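Section 4. Installing and first use of the drying cabinet

Please read this whole section before you take the cabinet out of its packing. The order of the steps is important, and some of them are difficult to correct afterwards. The section is valid for the Zilteveck cabinet in both door versions, left and right. If you have bought the cabinet second-hand, begin at 4.3 and check the feet and the hose also.

4.1 Choosing the place

The cabinet can stand in a bathroom, a utility room, a hall or a bedroom, if the room has a window or an air vent which can be opened. It must not stand in an unheated garage or on a balcony.

1. Choose a floor which is hard and flat. A thick carpet closes the air intake under the cabinet. If you have only carpet, put a firm board under the whole base.

2. Leave 10 cm free behind the cabinet and the same on the side with the hose connection. The other side may touch a wall.

3. Check that the door can open completely. When it opens only halfway, the lower rails can't be pulled out.

4. Check that there is a wall socket with earth near to the place. The mains cable is 2 m long and it leaves the cabinet at the bottom of the back.

CAUTION: Do not use an extension cable or a multiple socket. The heater takes 1,000 W and a thin cable can become dangerously warm, especially when it is rolled up.

Note: In a bathroom the distance from the shower or bath is decided by your local rules. Ask an electrician if you are not sure about them. Our service people can't answer this by telephone.

4.2 Unpacking and levelling

The cabinet is heavy and the weight is mostly at the top, where the fan is. Two persons should lift it.

1. Cut the straps and lift the carton upwards. Don't cut along the side of the carton with a knife.

2. Remove the foam pieces at the corners and the cardboard between the rails. There is also a piece of foam behind the fan grille, with a red ribbon. Pull the ribbon slowly downwards until the foam comes out.

3. Place the cabinet in its position and put a spirit level on the top.

4. Turn the feet by hand until the cabinet stands straight. The front feet should be a very little higher than the back feet, so that the door closes by itself from a half-open position.

5. Tighten the locking nut on every foot with the flat key from the bag.

6. Fix the wall bracket. The screws in the bag are for brick and concrete. For plasterboard you must buy suitable fixings separately.

CAUTION: Do not use the cabinet without the wall bracket. With the door open and wet clothes on the rails it can fall forward.

Keep the carton until the first drying is finished without problems. For returns, Ikonen can collect the cabinet only in the original packing.

4.3 Connecting the air hose

You can use the cabinet with the hose or without it. With the hose, the moist air goes outdoors. Without it, the moist air goes into the room and you must ventilate well. In a small room we recommend the hose.

1. Push the plastic collar onto the round opening until it clicks. The arrow on the collar points up.

2. Screw the hose into the collar, anticlockwise. It feels like the wrong direction, but it is correct.

3. Lead the hose to the vent or the window plate by the shortest way. Avoid sharp bends. The hose should never hang lower than the opening and then go up again, otherwise water collects in the low part.

4. If the hose is too long, cut it with strong scissors and the wire with pliers. Do not press the extra length together behind the cabinet.

CAUTION: The hose must not be connected to a chimney or to the same duct as a gas water heater or a cooker hood.

4.4 First run, empty

New cabinets smell a little of oil and paint. This is from the heater and it disappears with the first run.

1. Open the window of the room.

2. Close the door of the cabinet, with nothing inside.

3. Put the plug in the socket. The display shows a line, and after a moment the word READY.

4. Turn the dial to COTTON and press START.

5. Let the programme go to its end. You may hear small clicks when the metal becomes warm. This is normal and comes back sometimes in winter.

6. Wipe the rails and the inside of the door with a damp cloth before you hang clothes there.

If the display shows the letter F after step 3, the foam behind the fan has not been removed. Go back to 4.2.

4.5 Loading

Sort the washing before you hang it. The cabinet does not tumble, so it is the air between the pieces which does the work, and pieces with very different thickness will not be ready at the same time. The rails together can carry up to 14 kg of wet washing. Spin everything well in the washing machine first. Water which drips from the clothes goes into the tray, and the tray isn't large.

1. Begin with the upper rails. Hang the long things first: trousers, dresses, bath towels.

2. Pull out the middle rails and fold them flat to the side if you need the full height.

3. Hang shirts on plastic or coated hangers. Unpainted wire hangers can leave rust marks.

4. Leave a space as wide as a hand between thick pieces.

5. Put socks and other small things on the pegs inside the door. Gloves go on the long pegs, with the opening down.

Jeans dry slowest at the waistband and in the pockets. Hang them by the legs, with the zip open, and turn the pockets out. A fleece blanket takes up much less water than a cotton one, but it is wide, and if you fold it in many layers the middle will stay damp. Hang it over two rails, like a tent, and choose the SYNTHETIC programme. Jeans and fleece should be dried in separate loads. 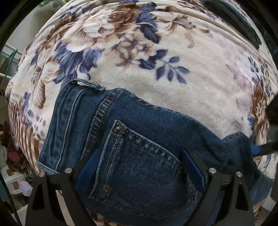

Siiri Tuominen wrote to us after one winter with the cabinet that she disagrees with the advice about separate loads. She puts the heavy cotton on the back rails and the fleece in front, runs SYNTHETIC for everything, takes out what is ready and then starts COTTON for the rest. In her opinion it saves her one loading, and she asked if we could at least mention it in the next edition of the guide.

We have tried her method and it works well when the load is small. With a full load the front pieces stop the air and the back pieces dry unevenly. You may use it if you remember to change the programme and don't put fleece back for the COTTON part, where the temperature is too high for it.

CAUTION: Do not dry pieces which have been cleaned with petrol, white spirit or another flammable liquid, also if they have been washed after. Do not dry foam rubber, candles in pockets, or shoes with glued soles on any programme other than SHOES.

4.6 Choosing the programme

COTTON. For towels, sheets, jeans and work clothes. The warmest programme.

SYNTHETIC. For fleece, sports clothes, curtains and most outdoor jackets. Check the care label on jackets with a membrane.

WOOL. Fan with very little heat. Lay jumpers flat on the grid, never on a hanger. The grid is sold separately in some countries.

SHOES. Uses only the lower part of the cabinet. Take out the insoles and put them beside the shoes.

AIR. No heat. Suitable for clothes which smell of smoke or food but are not wet.

The programme ends when the sensor in the outgoing air measures that the air is dry. The time on the display is therefore only an estimate, and it can stand still or go up again, for example if you open the door. If you want to stop earlier, press START and hold it until the fan becomes quiet.

Note: The door can be opened during all programmes. The heater stops immediately and the fan stops a little later. Press START again when you have closed the door.

4.7 After every use

1. Pull out the tray and empty it. Push it back until you feel the stop.

2. Take the fluff from the filter with your fingers or a soft brush. New towels and fleece give a lot of it in the beginning.

3. Leave the door open a little if the cabinet will not be used the same day.

Once a month, wash the filter under warm water and let it dry completely before you put it back. Every year, best in November before the heating season, take off the hose and shake it outdoors. Check at the same time that the flap of the outside vent moves freely.

CAUTION: Never run the cabinet without the filter, not even for a short time. Fluff which comes to the heater can burn.

4.8 If something is not right

The clothes are still damp after the end of the programme. The load was probably too thick or too close. Spread the pieces, clean the filter and run the same programme again. If it happens with small loads also, look for a bend in the hose.

There is water on the floor. The tray is full or isn't pushed in completely. If the tray is correct, check the level as in 4.2. When the cabinet leans backwards, the water runs behind the tray.

The windows in the room are covered with moisture. You are drying without the hose and the ventilation is too small. Open the window wider or connect the hose.

The fan makes a scratching noise. Stop the programme and pull out the plug. A hanger or a sock may have been pulled against the grille. If you find nothing, don't open the fan cover, but call the service.

The display is dark. Try another appliance in the same socket. If it works there, the fuse of the cabinet must be changed by a service technician.

Spare filters, collars and hoses can be ordered from Ziment in Fesatville. Please have the serial number ready, it is on the silver plate inside the door, under the pegs. Questions about this guide are answered by Hrvoje Leka at the same address.

Text of this section revised Wednesday, June 8, 2022. Section 5 explains how to change the side of the door.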